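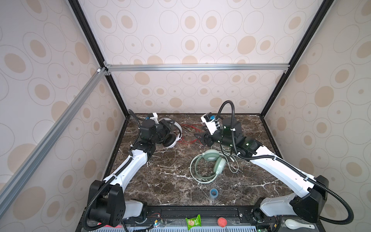 Both arms at the bench, headset task. White headset at the left gripper.

Left arm protective stop during headset handover, right arm keeps moving

Posted by Despina Xenos

I look after a two-arm cell that sorts and places headphones. Both arms are bolted to a common rail at the front of the table and run from one controller PC, with separate drives and a separate supply for each side. Cable conduit goes from the base over the elbow and up to the wrist on both. Each wrist carries a camera.

The fault is on the left arm only. It picks up a headset, starts to rotate the wrist toward the handover pose and drops into a protective stop. The log gives "J5 following error" and then, in the same second, "tool bus timeout". The right arm does not stop. It carries on toward the handover point until the task script gives up waiting, and on one run it pushed into the left gripper hard enough to shift the jaw.

It has happened 13 times in 372 cycles. I can't get it to fault with an empty gripper. The green headset and the white one both do it, so I don't think it is a weight problem.

What I have tried so far: lowered the wrist speed by half, swapped the tool cable for a new one, re-seated the connector at the base, and raised the following error limit slightly (put back since, as it made no difference).

I would like to know whether I am chasing a motor fault or a comms fault, and why one arm stopping doesn't stop the other.

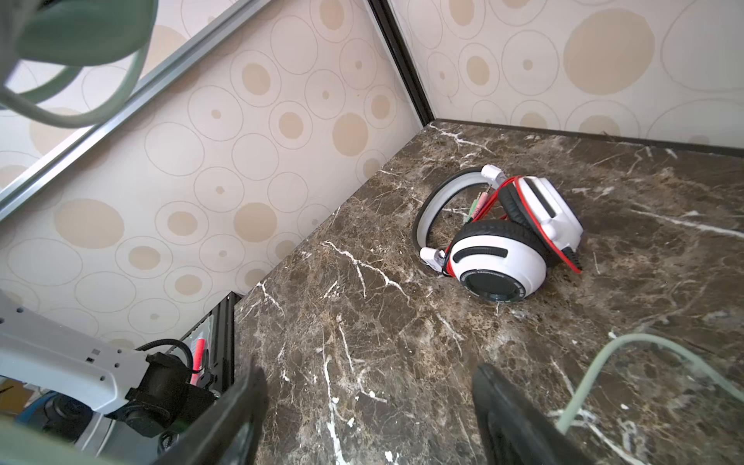

Wrist camera view, white headset on the marble with its red cable and the two plugs.

Bram Jacobs

Two separate problems. Deal with the second one first, as it is the one that will hurt somebody or break a gripper.

If each arm has its own drives and its own supply, a protective stop on one is local unless you have wired or configured it otherwise. The task script noticing a missing partner is not a safety function. You need the stop output of each arm taken to the stop input of the other, through a safety relay or a safety-rated input on the controller, and the e-stop button has to drop both. Until that is done I would not run handovers at all. Run the arms one at a time, with the idle one parked clear and its drive disabled.

On the fault itself, following error plus a bus timeout in the same second does not tell you which came first. Log timestamps to the millisecond if the controller allows it. If the timeout leads, look at the wiring. If the following error leads, something is loading J5.

My guess is the conduit. On a long arch over the wrist there is often enough slack for most poses and not enough for one of them. With the wrist rotated and the jaws open to headset width, the bundle can go tight and pull on the joint and the connector together. To check it:

Disable the drive and support the arm.
Move the wrist by hand (brake released) through the whole handover path, with a headset in the jaws.
Feel for any point where the conduit stiffens.
Watch the connector at the wrist end, not the base end.

If it goes tight, free the last clamp before the wrist and give it more length. Also look at the headset cords. A cord that snags during the lift will load J5 in exactly the way you describe, and it would explain why the empty gripper never faults. I would tie them up for the test so you have one less variable.

Silel

had the same error code on ours, was the power supply. try a bigger one

Despina Xenos

Thanks Bram. Handovers are off and the stop circuit is being rewired with a dual-channel relay. I did the hand test with the drive off. The conduit stiffens at the far end of the J5 rotation, and at that point the wrist connector visibly tilts in its socket. I have not freed the clamp yet.

Silel, I put a meter on the left supply while lifting and the voltage held steady, so I am leaving that one for now.

Bram Jacobs

A tilting connector would give you the timeout. Check the socket for cracked solder before you refit anything – a new cable won't help if the board side is damaged. When the relay is in, trip each arm in turn at low speed with no headset loaded and confirm that the other one stops. Do it in both directions.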